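Brirunside robot club learns to pinch

The robotics club at Brirunside has 26 members, one arm and a budget of $670, most of it already spent on finger pads. The students are getting ready for the Dodport student gripper contest in May, where entries are judged on handling household objects without launching them.

Practice began in March 2026 and has been a humbling business - the code, members report, is very confident.

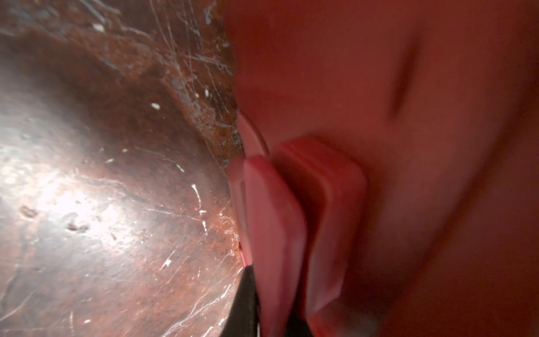 Pink finger pads up close, with a well-scratched brown surface alongside.

Teams from 56 schools have signed up, among them last year's winner, Bisum. Brirunside finished last in that one, and has kept the certificate on the wall.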